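Flarnov Reading Order, a README

Welcome, and thank you for stopping by! This small data set tries to put the Flarnov books into an order a person can follow, side novels and short stories included. I started it one August after reading the Brendberg trilogy backwards (the paperbacks had no numbers on the spine, and I am a trusting soul), and it has grown a good deal since then.

The main file, books.csv, has one row per title, 29 in all. Nine of those are novels set in the main line, and the rest are novellas, stories and the two odd little Undex chapbooks, which share a world with the others but hardly any characters.
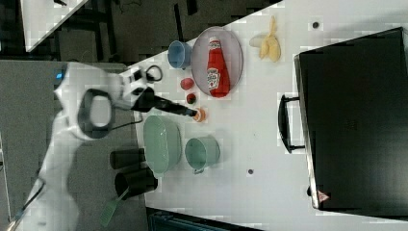

Khairul Chong wrote in to say that The Salt Ledger really ought to come before Brendberg Rising, seeing that the old ferryman is still alive in it, and that anyone who reads it afterward will spend the whole book confused. I went back to chapter four and he is quite right, so the story_order column has been changed. The pub_order column stays as it was.

A few words on the columns. The story_year column uses the calendar inside the books, so the founding of Nugroho is 1103 and the big flood is 1831. Where a story gives no year at all, I left the cell blank, even when I had a pretty strong hunch.

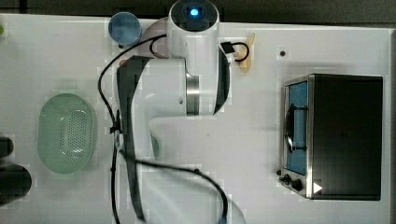

Blank cells sort to the bottom in most spreadsheet programs, so please don't take their place in the list as a hint about when they happen. The notes column is where I let myself ramble, and it does give away endings, so hide it if you are new to the series.

Elsie Tipoki checked the chapbook titles against her own copies and fixed my spelling in several places. Corrections are always welcome, with a chapter number if you have one handy.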